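Let the shelf stackers do the teaching

I've spent a fair bit of this winter steering a robot arm from a chair, and I've got opinions now.

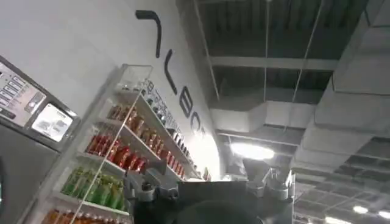 Who should hold the controls?

At Pernton we did 400 runs on drinks shelves, reds with reds, greens with greens, bottles packed in tight. I drove most of them and I was dreadful (ask anyone at Inda, they had to watch the recordings). Then a bloke who'd stocked shelves for years had a go. His 37 runs were slower than mine and so much nicer to learn from — he'd come in low, pause, nudge the neighbour over, then let go. I'd never have thought of the nudge!

So why do we keep hiring people who are good with a joystick? You can pick up a joystick in an afternoon.

What about guiding it by hand?

I love it for the fiddly bits. You feel the bottle catch. But your arms give out well before 100 goes, and you end up leaning over the very shelf you're trying to show it. For long days I'd still take the remote, with a stacker in the chair and me making the tea.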